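Notes from the Clear-Out

Friday, March 8, 2019

Hello again, everyone! I've spent the whole week trying to get rid of stuff, and I've only filled two boxes for the op shop (the third one is full of things I took back out). My big win was the kitchen drawer. You know the one — rubber bands, takeaway menus, keys for a flat I moved out of in October. I gave myself 10 minutes with the timer on my phone and was still sitting on the lino when my tea went cold.

I'm using the method from the Presska newsletter, where you empty one surface at a time and leave it clear for three days before you're allowed to put anything back on it. I lasted a day and a half on the sideboard. The desk has gone much better, mostly because I moved the mail pile to the laundry, where I'm pretending it's fine.
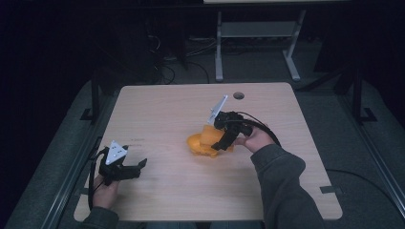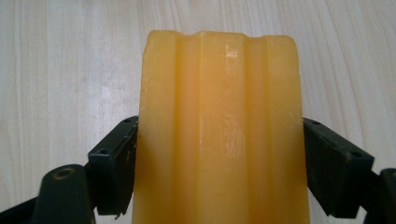 What to do with the odds and ends

Candle stubs, slivers of soap, the last inch of a crayon — I used to chuck the lot. Now I keep an old biscuit tin for wax and a jar for soap, and I go through both when the lids stop closing. Soap gets grated into the hand-washing tub. Wax goes to the Garik swap table, which is open Saturday mornings, and they'll take any colour as long as you've picked the wicks out.

Next time I'm doing the linen cupboard. I own 18 pillowcases and I sleep on one pillow, so send help, or send me your best use for old pillowcases and I'll print the good ones.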